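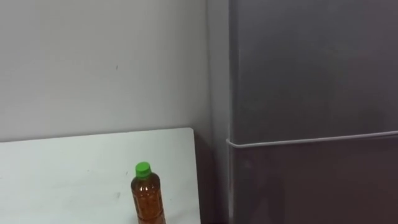
*Room 207: the seam between the two doors of the fridge, beside the table.*

**Ticket 371 - fridge in 207, drinks do not get cold**
**Site:** Premville
**Status:** open

**Problem**

Drinks from the upper compartment are not cold enough. I noticed it first on Tuesday, when a tea that had been inside all night was only a little cool. The lower compartment works well. I did not change the dial before writing this, so the setting is still 4.

**What I checked first**

- Plug is fully in the wall socket.
- The motor is running, I can hear it when the room is quiet.
- Vents inside the upper part are not blocked.
- I cleaned the door seal with warm water and a soft cloth. There was some sticky dirt in the lower corner, on the hinge side.
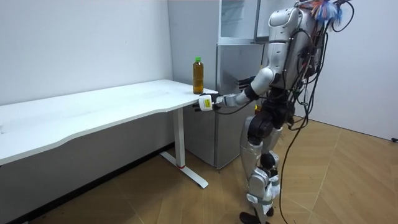

After cleaning I closed the door slowly and tried the paper test. I put a strip of paper between the seal and the body and pulled. At the top it held well. At the lower corner it came out with almost no force, so I think the seal is weak there - or the door hangs a little low.

**Test with one bottle**

I took one bottle of tea at room temperature, put it alone in the upper part and kept the door closed for 60 minutes. Then I repeated the same test with the dial one step colder.
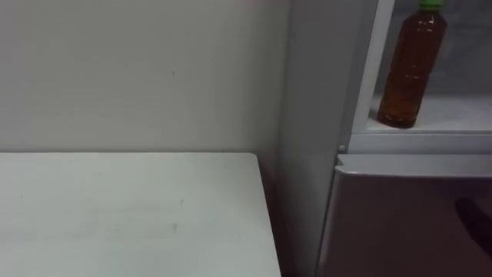

*Upper door open, tea standing on the shelf.*

First test: the tea was still warm to the hand. Second test: a small difference, but I would not call it cold. I have no thermometer for liquids, so please take this only as my feeling.

**Question for support**

Can I order only the seal for the upper door, or must the whole door be changed?

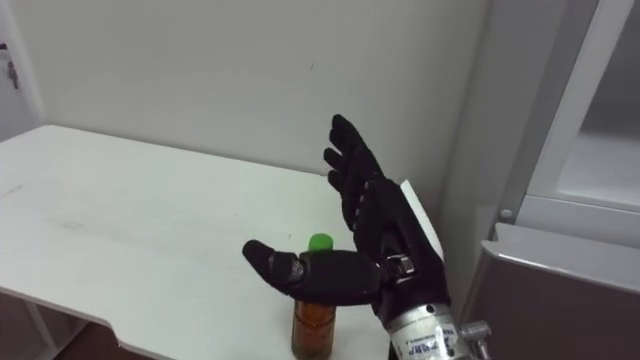 Ebbe Eklund replied that the seal can be ordered alone, but asked me to warm the lower corner with a hair dryer first and press it into shape, then do the paper test again the next morning. He also wrote that one hour is too short for a full bottle, and that I should leave it overnight before I judge the dial.

Dial is back on 4. I will add the result of the paper test to this ticket.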